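Sports Coaching, handout 5: the zone press

Luuk Vermeulen's rule is that a press should start before the other side has finished being pleased with its basket. Two players trap the ball near the sideline and the rest guess where the pass will go.

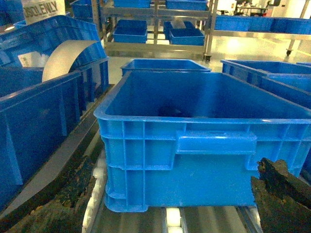
Guessing is a skill, whatever the crowd at Zernwood thinks. Read Menzies, page 262, on the weak-side guard.

Common faults: reaching in, and admiring the trap while the ball leaves it.

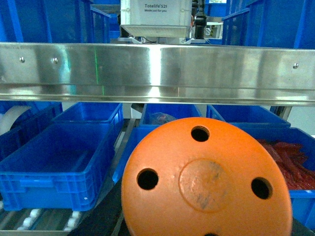
Drop back once the ball crosses halfway – at a run, please. For the seminar, 500 words on when to call the press off. Iona Leckie marks these and reads footnotes.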